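Learning Two-Handed Box Handling from Hand-Held Gripper Demonstrations
Project report, Fatemeh Rahimi, November 18, 2024
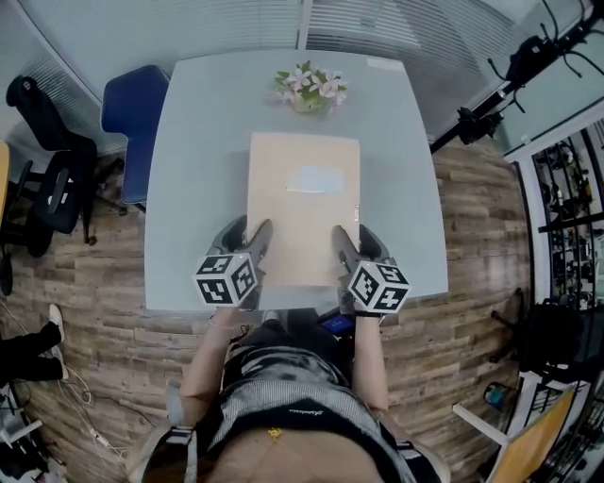 Figure 1. Two hand-held grippers with marker cubes at the near edge of a cardboard box, seen from above.

1. Introduction

In my project I studied if a robot with two arms can learn to turn and move a cardboard box from demonstrations that people make without the robot. The person holds one gripper in each hand and does the task directly. The question came from Kenmont, a packing company, where boxes arrive on the table in different directions and must be turned before the next step.

2. Method

Each gripper carries a cube with black square markers (Figure 1). From the markers we calculate the position and the angle of the gripper at every moment. When one cube is hidden, the software Provley fills the missing part from the motion before and after it. If the missing part was too long, I removed the demonstration.

I collected 525 demonstrations. After the removal of 37 with bad tracking, 488 were used for training. The start position of the box was changed between demonstrations, but the box always started flat on the table. I trained two policies on the same data. The first one predicts the motion of both hands together. The second one predicts each hand alone, and the two motions are then joined by time.

3. Results

Both policies were tested on the Mosovell two-arm robot, with 119 trials each. A trial was counted as a success if the box reached the goal area and was not dropped.

Joint policy: 82 of 119
Separate policy: 51 of 119

The separate policy failed mostly at the first contact. One hand arrived earlier and pushed the box away -- then the other hand closed on air. The joint policy made this mistake much less often. Its failures were mainly with boxes placed close to the table edge, where I had few demonstrations.

4. Problems

In April I recorded the first set with smaller cubes, and the angle measurement was too noisy, so that set is not included here. Also, the grippers do not measure force. The policy only knows the opening of the jaws, and soft boxes were sometimes pressed too strongly. I did not find a good solution for this -- the Wouters force pads that I tried were too thick for the jaws.

5. Next steps

I want to repeat the test with more demonstrations near the table edge, and with boxes of different height. The training settings are listed in the appendix.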